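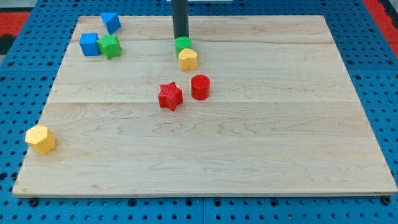 Gripper at the green cylinder, eight colored blocks on the wooden board, blue pegboard table.

Vurko tabletop arm - progress report for February
To: Dresta small grants program
From: the Vurko build group, Ocampo shared workshop

Since the last report we moved the arm from the old bench to the pegboard table. The board with the blocks is now held in one place, so we do not need to measure its position again every morning. This was the largest loss of time in January.

Work done in this period

The sorting test uses two blocks of each color: red, green, blue and yellow. The shapes are mixed, with cylinders, stars, a cube, a heart, a hexagon and a triangular prism. We start with the pieces on the left half of the board and keep the right half free for placing.

We made 110 pick attempts with the new Eltilus control software. In 47 of them the block was lifted and put down at the correct spot. The result is lower than we hoped, but the errors are now of the same kind and we can study them. Most of them happen when two blocks stand very close, for example the heart next to the green cylinder. The prism is also difficult for us, as its sloped sides give the gripper little to hold.

Money

We have spent $1,306 of the grant until now. The motors and the power supply are paid. One invoice for cables is still open and will be in the next report.

Problems

The workshop is closed to us after 9 in the evening, so the long tests must be divided in two parts. The second part begins with a new calibration, and this takes 7 minutes. We asked for a later hour on some evenings and wait for the answer.

Next steps

We will repeat the same attempts with a slower approach to the block, and then with wider spaces between the pieces. The software notes will be sent separately, when the chapter on calibration is finished.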